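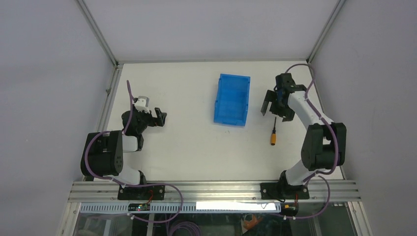

When does a new owner first learn that a side fence is jointly held? Most owners in the study learned it when a neighbour raised a repair, usually after they had moved in.

Reading time: 4 minutes

4. Timing and form of the first approach

4.1 Sample

The records used in this section cover 263 purchases of detached houses in two districts, Konon and Nygård. A purchase was included if the property shared at least one side or rear fence with an occupied dwelling, and if the buyer intended to live in the house. Corner lots were kept. Properties backing onto a laneway or a reserve were kept only where a side fence was shared, as the cost of a fence on public land is handled under separate rules in both districts.

Konon is the older of the two. Much of its housing dates from before 1910, the lots are narrow, and fences have been replaced piecemeal, so that a single boundary may carry timber palings at one end and sheet metal at the other. Nygård was subdivided later and in larger parcels. Its fences were mostly put up by the builder and have aged together, which means that owners along a street tend to face the same repair within a few seasons of each other.

4.2 Coding of first contact

Each owner was asked to describe the first exchange with a neighbour in which the shared fence was discussed as a matter of cost or repair. Passing remarks about its appearance were not coded as contact. Three forms were distinguished: a conversation in person, an informal note or text message, and a written notice stating the proposed work and the share requested. Where an owner recalled a conversation followed by a notice, the conversation was taken as the first contact and the notice was recorded separately.

Coding was carried out by Birger Söderlund and checked by Aslak Skjelbred, who did not have access to the outcome of the repair at that stage. Disagreements were mostly over conversations that took place while a contractor was already on site. These were coded as in person, with a flag for late contact.
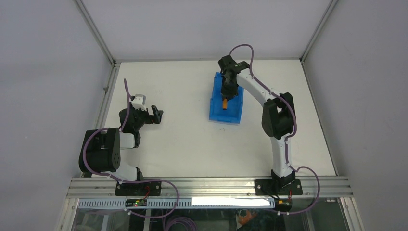

The flag matters for what follows. An owner who first hears of a repair with a contractor present has little room to ask for a second quote, and the neighbour who engaged the contractor has usually settled on a material and a height. Owners in this position often agreed to pay and then disputed the amount. Their cases therefore appear as agreements in the first round of coding and as disputes in the second, and we report them apart from the remainder.

Figure 4. White tabletop with pale panels at the sides and back; two robot arms are mounted along the front edge.

4.3 Interval between notice and reply

For written notices, a reply was treated as timely if it reached the sender within 30 days. Notices with no reply at that point were followed until 90 days had passed, after which the case was closed as unanswered. The shorter period was chosen to match the wording of the Brollow template letter, which many owners in Konon had been given by their conveyancer. In Nygård the template was seldom used, and owners wrote their own notices or relied on a conversation.

Self-written notices varied a good deal. Several gave a price but left out the length of fence it applied to. Others described the work in detail and said nothing of who would choose the contractor. Replies to notices of the first kind tended to be requests for more information – in effect a restart of the exchange – and these were coded as timely if they met the limit, even where no decision was given.

4.4 Treatment of rented neighbours

Where the adjoining dwelling was tenanted, the first contact was often made with the tenant, who had no authority to agree to a cost. We recorded the date of this contact but began the interval only when the notice reached the landlord or managing agent. Dates of receipt were taken from the agent's log where one was available. Kanard, the file system used by agents in both districts, stores the date on which a letter is opened and not the date on which it arrives, so a letter delivered on a Friday evening may carry a later date than it should. No correction was applied.

4.5 Limits of the measure

Recall of a first conversation is uneven. Owners who later fell out with a neighbour gave longer and more exact accounts than those who did not, and some accounts of easy agreements ran to a single sentence. The two sides of a boundary were rarely both interviewed. The interval for written notices is less exposed to this problem, though it covers only the owners who put the matter in writing, and they may differ in habit from those who walked next door.

90 shares
Search this journal Enter keywords Go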